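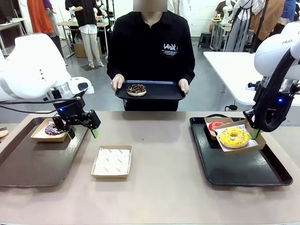 January 21, 2023

Test suite notes, Moseo backend. Carrying on from the flaky test list.

Full run on a clean checkout first, before touching anything. 3,615 tests collected, 20 failed. Ran again with the same seed, same 20. Ran with the random order plugin switched off and everything passed. So it is order, as suspected, and the seed makes it repeatable. Saved the seed in the ticket.

Split the failures by directory. Most are under tests/billing, a few under tests/export, and one on its own in tests/auth that I think is a different problem.

Billing ones first. All of them fail on the same kind of assertion, a rate that comes back as the default when the test expects the override. The override is set in a fixture called rate_table, which loads a YAML file and puts the result in a module-level dict. The fixture is scoped to the session. Some test somewhere is writing to that dict.

Bisected by hand for a while, which was slow. Then wrote a small script that takes the ordered list of test IDs from the failing run, cuts it in half, runs each half plus the victim test, and keeps the half that still fails. Took 102 seconds to get down to a single pair. The script is in tools/find_polluter.py. It is rough. It assumes exactly one polluter and it will give you a wrong answer without complaint if there are two.

The pair:

polluter: tests/billing/test_discounts.py::test_clears_expired
victim: tests/billing/test_rates.py::test_override_wins

test_clears_expired calls RATES.clear() on the shared dict and then puts back only the entries it cares about. It passes on its own and it passes in file order, where test_discounts comes late enough that nothing after it reads the override. Same cause for every billing failure I checked.

Tried three things:

1. Changed the fixture scope from session to function. Works, but the YAML load is slow and the billing directory goes from quick to painful. Reverted.

2. Kept session scope for the load and added a second fixture, function scope, that hands out copy.deepcopy of the loaded data and patches it into the module with monkeypatch. Works. Time is close to what it was.

3. Same as 2 with a plain dict copy in place of deepcopy. Does not work. The values are lists of tiers, and a shallow copy shares them, so a test that appends a tier still leaks into the next one. I knew this and tried it anyway for the speed. The difference in time was too small to see.

Going with 2. Branch is fix/rate-table-isolation.

One thing that cost me a good part of the morning: two modules do "from moseo.rates import RATES" at the top. Patching moseo.rates.RATES does nothing for them, they already hold a reference to the original dict. Changed both to "from moseo import rates" and then rates.RATES at the point of use. grep for other places importing it by name before merging. Laaksonen has its own copy of the import in the client wrapper, so check there too.

Export failures next. Different cause. The export tests write to a directory built from the name of the report, under /tmp, and two tests use the same report name. If the second one runs first it finds no old file and passes. If it runs after, it finds a file with a different header row and the comparison fails. Switched both to tmp_path. Also removed the cleanup code at the end of the test, which never ran when the assertion failed, so a single failure would leave the file behind for the next run as well. That explains why the build machine at Clastonstead would fail several times in a row and then come right after a restart.

The auth one: test_token_expiry. Not order. It compares a timestamp made in the test to one made in the code, both truncated to the second, and it fails when the two calls land on either side of a second boundary. Looped it 100 times on my machine and caught it. Passed the clock in as an argument with the real one as default, and gave the test a fixed value. Looped again, no failures. That is not proof but the comparison is now between two constants so I am happy with it.

Reran the full suite with the saved seed after all three changes. No failures. Ran with a few fresh seeds. One new failure, in tests/kumdale, in the importer tests. Looks like a logging handler that gets added and never removed, so a later test sees each message twice. Have not looked properly. Kumdale importer is being rewritten anyway so ask before spending time on it.

Settings changed in this branch:

- random order on by default, locally and in the build
- seed printed at the top of the output and again in the summary at the end
- reruns plugin removed from requirements-dev.txt

The last one may get some pushback. The reruns were set to retry twice on failure, and that is how the auth test lasted as long as it did. If we need it back for the browser tests, set it by marker on those tests only.

Pylint complains about the new fixture name shadowing an outer name. Added name= to the decorator and renamed the function to _rate_table_fixture, the warning went away.

Still to do:

- the grep for RATES imports, including Laaksonen
- make find_polluter.py handle the case where the victim fails alone (at present it loops forever)
- add a short section to the contributing page on session fixtures: load once if you like, hand out copies
- look at tests/reports for more hard-coded /tmp paths, I saw at least one
- ask about Kumdale

Build on the branch was queued when I stopped. Check it first thing, and if it is red, get the seed out of the summary before rerunning anything.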